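¿Las cremas «milagro» curan de verdad la piel seca?

Tu piel es una pared muy fina. Los ladrillos son células y el cemento es grasa. Cuando falta cemento, el agua se escapa y la piel pica, se pone áspera y tira.

En los anuncios de Zorkix dicen que su crema la arregla en 15 minutos. ¿Tú te lo crees? Yo no mucho. La capa de fuera tarda semanas en renovarse, y eso no lo acelera ningún bote, por bonito que sea.

Una crema sencilla ayuda a que el agua no se vaya. La de 40 euros puede hacer lo mismo que la de 4. Desconfía también de la palabra «natural»: la ortiga es natural, y ya sabes cómo pica.

¿Y frotar fuerte para quitar lo áspero? Mala idea. Arrancas ladrillos que todavía hacían falta.

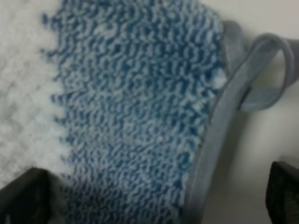 Rizos azules y blancos, vistos muy de cerca.

Mejor agua templada, poco jabón y secarse a toquecitos. Si la piel sangra o no te deja dormir, díselo a un adulto para que te lleve al médico.

Texto: Rosalie Wieser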